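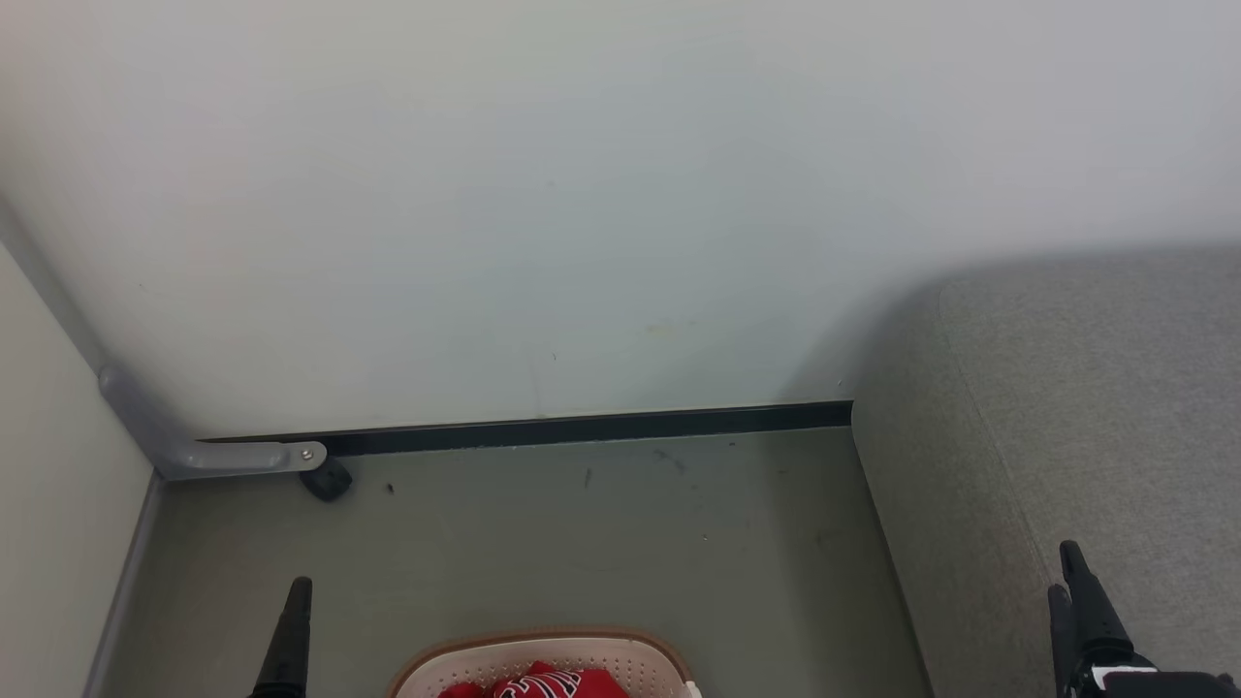
The laundry basket is not in the budget

Zodwa Chauke keeps her equipment plan on one sheet of paper, folded in her back pocket, and she brings it out the way other people bring out baby photos. She runs purchasing for Zolel, a small outfit that wants robot arms to deal with household laundry, and she has been asked to explain where the money goes.

"Everybody wants to talk about the arms," she says. "The arms are the easy part. You pick one, you wince, you sign."

The wincing came in March. Zolel had quotes from two suppliers, Wutero and Szilágyi, and the cheaper one left out the grippers. "I called to check. The man was very polite. He said most customers like to choose their own fingers."

She went with Szilágyi, fingers included, and then found out what she had forgotten. Her sheet now has a line for spare fingertips, a line for cables and a line marked simply 2000, in dollars, with no label. I ask what it's for. "That's for whatever I'm wrong about next," she says. "Last time I called it 'contingency' and an engineer spent it on a monitor."
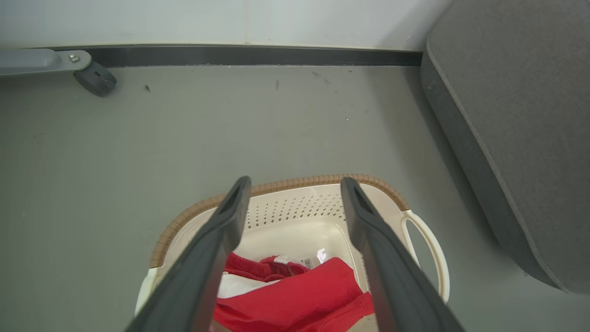 Open gripper fingers over the basket, with the red laundry below.

The basket itself came out of petty cash, and Chauke is still a little sore about the paperwork. Her form has six boxes for a purchase, including one for the service contract. "I wrote 'none' for a laundry basket and it came back to me for a signature."

Her advice to anyone planning a similar setup is mostly about timing. Order spares with the first shipment. Ask what the warranty says about fabric, lint and zippers, and get the answer in writing. Budget for four weeks in which the equipment sits there and people read manuals - she budgeted for two.

A second pair of arms is on the list for next year, if the Gotell software license doesn't go up again. She has penciled the license in twice, once at the price she was told and once at the price she expects. "I do the math on Sunday night," she says, folding the sheet back up. "It ruins less of the week."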